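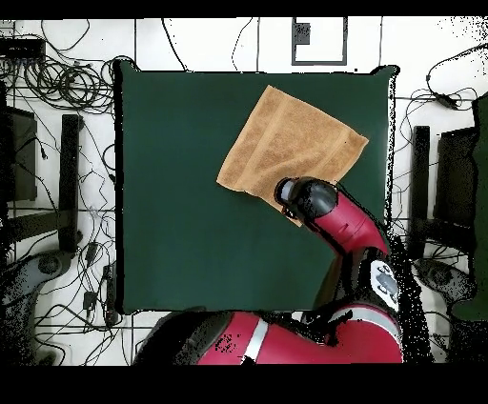 Gotgate Household Guides, Linen and Laundry Desk

Section 5: Folding a bath towel on a covered surface

Most towel guides promise a hotel finish. We doubt it. Terry cloth is thick, it springs back, and no method we have tried at Gotgate gives a dead square edge. What follows gets you a stack that stays up, and that is all we claim for it.

Before you start

Lay a plain cloth or mat over the work surface. Dark green is handy under a tan towel as you can see the edges. Smooth the cover from the middle outwards. If its border has gone wavy, pull it straight or ignore it. It makes little difference to the fold.

Steps

1. Spread the towel out and find the woven band. Ours is slightly darker than the rest.

2. Fold in half, short edge to short edge. Line up the bands and let the fluffy parts look after themselves.

3. Press down near the middle, then work towards the edges. You will get shallow folds around the spot you press.
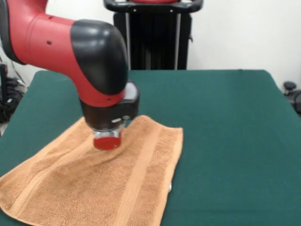
Fig. 2. Pressing the pile, step 3. Note the wrinkling to the right.

4. Fold again until you have a rough square. A large bath sheet may need 3 folds. The Tendier chart says 2 for every size, and we have never managed it.

5. Turn the square so that the folded edge faces you, and flatten any curled corner by hand.

Note: A towel lying at a tilt is no worse folded. Straighten it when you put it on the shelf.

Caution: Do not iron terry cloth to force a crease. The Kocabaş leaflet suggests a cool iron, but all we got was a flatter towel.

Stacking

Keep to 14 towels a pile at most, fewer if they are thick. The Betik shelf dividers may help with narrow cupboards, though a wall does the same job.

Fitted sheets are in Section 6, with lower expectations.

Revised July 2025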